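4. Drawer Inserts and Small Hardware 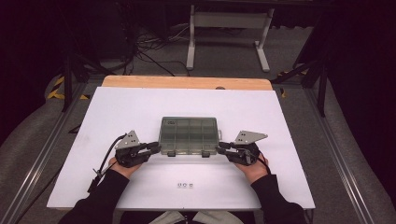 Figure 4. Compartment box with eight compartments, lid closed.

4.1 What the showroom forgets

Kitchen trade coverage is generous on the subject of countertops and nearly silent on where the spare hinge screws go. We looked at 398 kitchens refitted by Juhl and Danow, and asked the owners to find one spare shelf pin while we waited. In 319 homes the pin was produced. In the rest we were offered coffee.

Owners who kept their leftover hardware in a divided box did well in the task, whatever they had paid for the cabinets. Owners with a soft-close drawer set aside for "bits" did poorly, though the drawer itself closed beautifully. Vídalín (Ragnheiður Vídalín, in an earlier survey of the Badcombe estate) found much the same and was less polite about it.

4.2 Depth and dividers

The Vustmont insert, fitted as standard in 19 of the kitchens, has fixed dividers and a shallow tray. It holds teaspoons very well. Screws slide under the tray, where they appear to be happy. Two owners had removed the insert and were using it as a seed tray.

Fixed dividers were blamed for most of the complaints we recorded in February, but cabinet depth matters too. In deep base drawers, small parts drift to the back and stay there until the next refit. We therefore treat depth as a separate variable in Section 5, where the corner units, sadly, also have to be discussed.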